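## Two-arm tidying: first results from Hasirgate

The Troncoso project has finished its first round of tests on learning from demonstration with two arms. The team at Hasirgate recorded 501 demonstrations of short table-top jobs, mostly moving cups and mugs on and off a low shelf and handling a folded towel. One policy was then trained on all of them together. 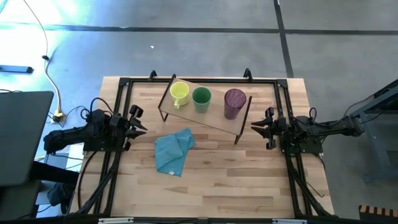 With both arms sharing one policy, 70 of the test runs were completed, against 63 when each arm had its own. Most of the gain came in jobs where one gripper has to wait for the other. Towels remain the weak point — the policy often grasps a single layer and drags the rest along.

Wilex is now extending the set to 1,000 demonstrations, with more cloth and more changes in shelf angle. The Drendinska group will repeat the tests on its own arms in February. Training settings are in the project's shared folder.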